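Keeping the street trees alive at Peruneck

February 2021

The parks supervisor at Peruneck has worked for the town for 11 years, and for most of that time the tree budget went on removals. She now has a small planting crew and a list of streets that residents have asked her to look at.

"We lost a lot of the old ash and didn't put much back," she said. "You'd drive down Villalobos Street and see stumps."

Last November the crew put in 40 trees there, mostly bur oak and hackberry, with a few lindens near the library. The stock came from Baltik, a wholesale nursery an hour north. She asked for smaller trees than the town used to buy.

"People want a big tree on day one. The smaller ones settle in faster and two of us can lift them. I get phone calls about it, and that's fine."

Watering is the part she worries over. Each new tree needs 20 litres a week through its first summer, more if it's windy, and the town has one truck. Residents on the street have been asked to help with the trees outside their own houses.
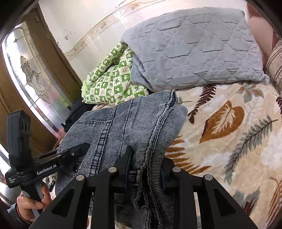 What goes wrong

Asked what kills a young street tree, she listed road salt, string trimmers and mulch piled against the trunk.

"The mulch is the one I could fix tomorrow. Pull it back so you can see where the trunk widens out. I've done 12 of them on my lunch break."

She has stopped staking trees unless the site is exposed. Where stakes do go in, they come out after a year.

The next job is Jemby Park, where the soil was packed hard when the parking lot was redone. The crew will loosen it in spring and leave the planting until fall.

"I'd like silver maple kept off the list," she said. "The sewer department would like that too."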